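Clollirard Council Adopts Lower Speed Limit on Residential Streets

The Clollirard Town Council has approved an ordinance setting a 20-mile-per-hour speed limit on most residential streets within town limits. The measure passed by a vote of 3 to 2 and will take effect in August, once new signs have been installed.

The ordinance covers 40 street segments, most of them north of the rail line and in the Tititby neighborhood. County roads that pass through town are outside the council's authority and will keep their present limits.

Council member Colm Ó Ceallaigh, who introduced the measure, said residents had asked for action on speeding at several public meetings. "People want to be able to back out of a driveway or cross to the mailbox without having to judge whether a car is going to stop," he said before the vote.

The town's Public Works Department will replace existing signs and add painted markings at the entrances to affected blocks. Funding will come from the current street maintenance budget. The department received 1,145 responses to a survey mailed to households during the winter, and a majority of those who answered supported a lower limit on their own street.

The two council members who voted against the ordinance said they supported its purpose but questioned whether it could be enforced with present staffing. They had proposed limiting the change to streets within walking distance of a school. That amendment failed. 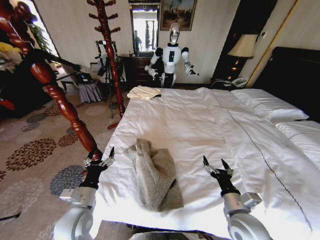 Police Chief Hye-jin Lim told the council that officers will issue written warnings during the first three months. After that period, drivers may be cited under the town's existing schedule of fines. The ordinance does not change the penalties for speeding or create any new offense.

Lim said the department will give first attention to Dusico Avenue, where drivers often turn off the county road to avoid the traffic signal. A portable speed display will be placed there and moved to other locations as needed.

Public Works will report to the council on measured speeds and reported crashes after the ordinance has been in force for one year. A map of the affected streets is available at the town clerk's office during regular business hours.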